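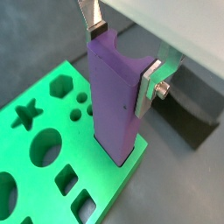 Phúc Khúc wrote to me in May that shape sorters are a waste of shelf space, that any child learns the square hole in an afternoon and is done with it. I disagree. My daughter had the square hole quickly enough and kept going back to it for most of a year. She liked the push at the end, when the block goes down into its slot and stays there.

I would buy a plain board and solid blocks again before anything with batteries. The one we got secondhand in Likari cost 18 dollars. It has no songs, and I don't miss them.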